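Home | Forums | Kitchen & Home | Log in

Can a robot set a table yet?

torben_t
14 January 2026
Handling bread in a basket is about where home arms are now. One roll at a time, on a tablecloth, which wrinkles and moves. I'd still call that useful work. 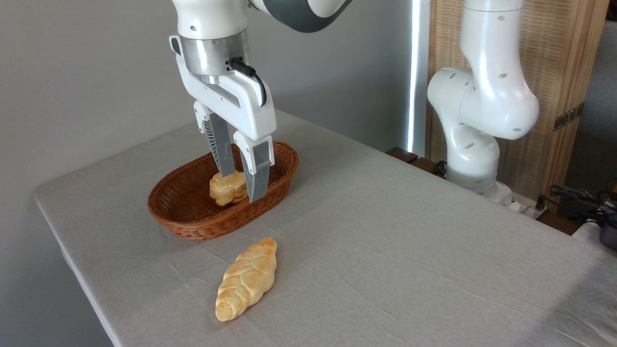
A long braided loaf is harder than a roll. The grip has to land near the middle or the ends sag.

arvo.l
Useful to who? I can fill a bread basket in 12 seconds. Nobody is paying 3,000 for that.

Zofia_Cz
My mother would. Her hands are bad — she drops things. Slow is fine with her.

arvo.l
Fair, but then it has to do dishes too.

killianp
We pack 200 rolls an hour at the shop, by hand. I looked at arms in October and passed. Soft bread gets squashed.

torben_t
Depends on the pads and the force setting.

Related threads
Ritell vacuum stuck on rugs
Folding towels by machine
Mumora dishwasher racks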